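Mollness List Digest
Bags, packs and the people who fuss over them
March 25, 2024

Subject: Re: emptying and repacking the daypack (long, sorry)

On the list, a member in Plolunis wrote:

> I have had the same gray Honkanen pack since October and I still can't
> find a thing in it. Everything sinks to the bottom. I pack it standing up,
> on the floor, usually with one foot out the door. Do the rest of you lay
> yours flat? And does it matter which side is down? My back has started
> complaining and I suspect the charger, which weighs a ton and always ends
> up in the front pocket.

Oh, I have opinions on this one! I was a floor packer for years (hallway floor, shoes on, keys in my teeth) and I'm a convert to the table. Flat, front pocket up, straps underneath, and enough elbow room that you can put everything you took out next to the bag instead of on top of it.

The room matters more than I expected, too. I used to do this under the hall light at home, which is a sad yellow thing, and I'd lose a black cable in a black lining every single time. Now I repack at the shared workspace at Carholm before I head home. It's big and bright, white ceiling, a long light fixture, round ones too, and a mezzanine with a black railing across the back where people go when they want to be out of the way. I can see right down into the corners of the bag, crumbs and all.

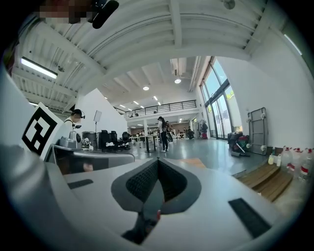

Mollness List Digest, Issue 351

So, to your question about which side goes down. I go straps down, always. The padded back panel gives the whole thing a bit of a cushion and the bag doesn't rock while you're working on it. The only catch is that the heavy things want to go in against your back, so with the bag lying like this they have to go in first, at the bottom of the pile. Laptop, then the charger, then a book if I'm feeling optimistic. Soft stuff on top of that (sweater, hat, the lunch bag once it's empty), and the front pocket gets only what I'd want while standing in line somewhere. Pens, tissues, bus card.

Your charger has to come out of that front pocket! I weighed mine on the kitchen scale after reading your message and it came to 500 grams with the cord, and that's all hanging off the far side of the bag and pulling you backward. Move it in next to the laptop for a week and see how your shoulders feel.

The other thing I'd say is don't keep shoving the bag around with one hand while you stuff with the other. Take a side in each hand, square it up on the table so the carry handle points away from you, and leave it there. I like a square table for this, a wooden one if there's a choice, as the glossy ones let the bag slide all over. If there's a bench next to it, even better, that's where I put my jacket so it doesn't get mixed in with the pile.

Emptying takes me 15 minutes when I do it right, and I do it right maybe one time in four. The rest of the time I just fish out the receipts. Last big clear-out I found a dentist's card, two left gloves and a granola bar I am not going to talk about.

I did try one of those insert organizers with all the little sleeves, by the way. It cost me 83 dollars and I hated it. It took up half the bag and I still had to remember which sleeve was which. It's holding paintbrushes now and seems happy. A couple of plain zip pouches do the same job for me, one for cables and one for everything that leaks.

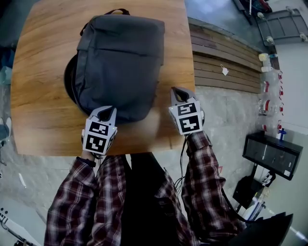 Closing it up

Before you zip, press down on the lower corners with both hands. If one side feels hard and the other squashy, you've got the load lopsided and it'll swing when you walk. Shift the book over and press again. Then zip from both ends so the pulls meet at the top, near the handle, and stand it up for the first time. If you hear something slide, well, open it again (I know, I know).

Does anybody have a good answer for water bottles, though? Mine is too fat for the side pocket, and inside the bag it makes me nervous. I've been carrying it in my hand like a kid on a field trip and I keep leaving it on the bus.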